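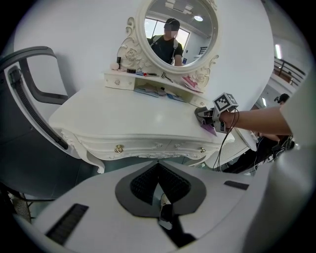 How to read a claim about the size of a rally

Every march is "historic" to the party that called it and "a handful" to the government it was called against. Don't trust either figure until you've done a bit of work.

Start with who is talking. When the Prastari bloc marched in November, its own website gave a turnout 4 times higher than the police did. Neither side said how it had counted. If there is no method, treat the number as a slogan.

Next, find the route and look up how wide the road is. A tightly packed crowd is 4 people to the square metre at most, and 2 is more usual once they start walking. Multiply by the area that was full, which is seldom the whole route.

Check the time. Organisers like to add up everyone who passed through in 8 hours, while police prefer a quiet moment. Manouchehr Sharifi's column in the Nakora paper did both in one paragraph and got a total that suited him.

Be wary of close-up shots of the stage. Around 1,000 people can look like a revolution if the lens is low enough.

Last, keep turnout apart from support. Plenty of people agree and stay at home, and some of those on the coaches were told to get on.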